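Threads > Home Stuff > Walls and Paint

Print this page | E-mail this page

1/ I have spent most of November trying to choose a gray. I own a small hallway. You would think the two facts could be settled in an afternoon.

2/ The hallway is currently gray already, I should say. I am replacing gray with gray. My downstairs neighbor asked what color I was going for and I watched her lose interest in real time.

3/ The first tester pot was from Kettani, a shade they call Harbor Ash. On the card it looked like a wet sidewalk in a nice part of town. On the wall it looked like a school.

4/ Second pot was Emeo, the "mineral finish" one. You put it on with a wide brush in crisscross strokes and it's meant to come out cloudy, like old plaster. The tin says it "rewards a relaxed wrist." I do not have a relaxed wrist. I have a wrist that has been through two tester pots.

5/ For anybody who has never bought mineral paint: it costs more because it looks uneven. I did ask the man at the counter if I could get the same result by using cheap paint badly. He said people try.

6/ Things I now have opinions about that I didn't in October – undertones, nap length, whether north light is "honest," the word greige.

7/ The undertone business is the worst. A gray will sit there on the card, minding its own business, and then at four in the afternoon it goes pink. By breakfast it has a bit of green in it. You can't return a pot for that. I asked.

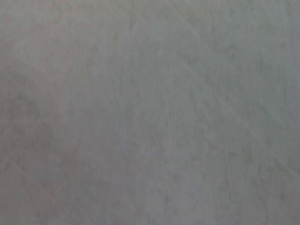

8/ So I've stopped looking at it head on. I walk past with a laundry basket like I'm on my way somewhere and try to catch it being itself.

9/ Somebody replied asking for square footage. It's a hallway, friend. It's as wide as me carrying groceries. The online calculator at Sosik told me to order 10 gallons, and I believe it thought I was doing the outside of a church.

10/ Somebody else said just go white. I had white in the last apartment. White is a full-time job. I could tell you the location of every suitcase that ever came up those stairs.

11/ That's the case for a mottled gray, by the way. Scuffs go in and don't come out. A vacuum cleaner hose could hit it and you'd call it depth.

12/ Filling update, for the three of you who care. Old picture hooks out, holes filled, sanded, filled again where I sanded too hard, sanded again. There's dust in the butter. The kitchen is at the other end of the apartment and I don't want to talk about it.

13/ I got a quote, in a weak moment. A firm called Grorar will do walls, ceiling and trim for $1,525. The quote came with a line that said "color consultation (if required), $50." I took the "if required" personally.

14/ I'm not paying that. I am, however, keeping the e-mail where I can see it.

15/ Tape is up. I bought the good tape, the kind that peels off without bringing the baseboard with it. I've put it round the door frames, the light switch and, for a short time, my sleeve.

16/ On primer: two camps in the replies, both very sure. One says always prime over old satin or the new coat slides off like an egg. The other says primer was dreamed up by people who sell primer. I've gone with the egg people. It's more work but they seemed calmer.

17/ Primer is also gray. I had it tinted, so now there's a gray under the gray, over the gray.

18/ Final decision, and I mean it this time – the Emeo, two coats, crisscross, wrist as relaxed as I can get it. I've ordered 4 quarts. If it turns pink in the afternoons I'll be at work.

19/ A few of you asked what happens to the leftover Harbor Ash. Inside of the coat closet. It'll look like a school in there, but only the coats have to know.

20/ Starting at the far end tomorrow so the practice bit is behind the door. Please stop sending me swatches. Except the one with the mushroom name, send me that one again, I lost it.

Print this page | E-mail this page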